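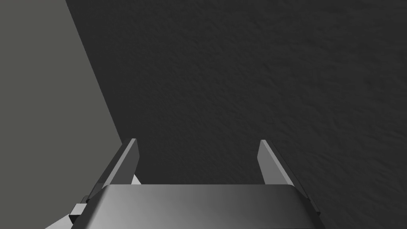 Wrist view from the sim, jaws open over the bench top.

Workshop Builds > Arms and grippers
Topic: Bench arm, wrist view now working in simulation

plalemberg_shed
Posted 3 March 2021

Carrying on from my old topic, which got locked. The arm itself is still in bits on the shelf, so for now I am doing everything in simulation. The wrist view is working and I can steer from it. The dark speckly area is the bench. I put a rough texture on it because with a plain colour I couldn't tell if the arm was moving or not.

What I want in the end is an arm at the back of the bench that picks up M5 bolts and drops them in the right tray. Nothing clever. The gripper is two flat fingers that open and close together.

Two questions.

1. Is that a sensible place for the view? It sits just above and behind the fingers.
2. Do I need to bother with proper colours on the gripper before I start on the bolts? It is all plain grey at the moment.

The control program is my own and I call it Varier. It is 673 lines and most of that is reading the settings file.

oldmanlathe
I'd move it. The body of the gripper takes up most of the width at the bottom and tells you nothing. Tip it forward until you only see the ends of the fingers.

Khumalo
Disagree with that. I had mine tipped right forward and lost all sense of how far the fingers were from the table. Being able to see a good part of both fingers helps you judge it. Leave it where it is and see how you get on with a bolt in there.

oldmanlathe
You judge it from the numbers, not from the view. The program knows how high the fingers are.

Khumalo
In simulation it does. On a real bench with a real arm that sags when it reaches out, the number is wrong. Mine was out by 11 mm at full stretch and I only found out when it drove a finger into the vice.

plalemberg_shed
The arm does sag, I remember that from before I took it apart. I'll leave the view alone for now and try it both ways once there is something to pick up.

Marietjie Zulu
On your second question, no, leave it grey. Colours take an evening and change nothing about how it grips. I would look at the shape of the tips first. Yours are squared off, and a bolt lying on its side will roll away from a flat finger unless you come down dead centre. I filed a shallow V into mine and stuck a strip of bicycle inner tube in it.

Also check how the simulation handles friction. The default on the one I use was so high that everything stuck, and I had a lovely week of picking up ball bearings before I looked at the setting.

plalemberg_shed
Friction is whatever it came with. I'll look tonight. Does the V still work for washers?

Marietjie Zulu
Not well. Washers lying flat are a pain with any two-finger gripper. I gave up and used a magnet.

cekevent_dave
I don't see the point of doing it in simulation at all for a job this size. Put the arm together, clamp it to the bench and try it. You'll learn more in an afternoon. At Cekevent (our shared workshop) we had someone spend from September to Christmas on a model of an arm and he never did cut any metal.

Khumalo
It costs nothing to crash in simulation. See above regarding the vice.

cekevent_dave
A finger is a bit of flat bar and two holes. I'd sooner bend a few.

plalemberg_shed
I'd be happy to bend a few as well, but I am waiting on a gearbox for the shoulder and can't put it together until that comes. So it's this or nothing.

cekevent_dave
Fair enough, didn't know about the gearbox. Which one did you order?

plalemberg_shed
Plastic planetary, same as the one that stripped. The metal one was three times the price.

oldmanlathe
It will strip again. Put a spring on the shoulder to take some of the weight, that will help with your sag too.

plalemberg_shed
Good idea, I have some old gate springs. Friction update: it was set very high. I turned it down and the test bolt now slides straight out of the fingers, so Marietjie was right. I've drawn a V in the tips and it holds if I come in square. If I come in at an angle it still drops it about half the time.

Marietjie Zulu
Close more slowly. The first finger to touch pushes the bolt across and the other one arrives late.

plalemberg_shed
Slower is better. I'll put the settings up when I've tidied the file.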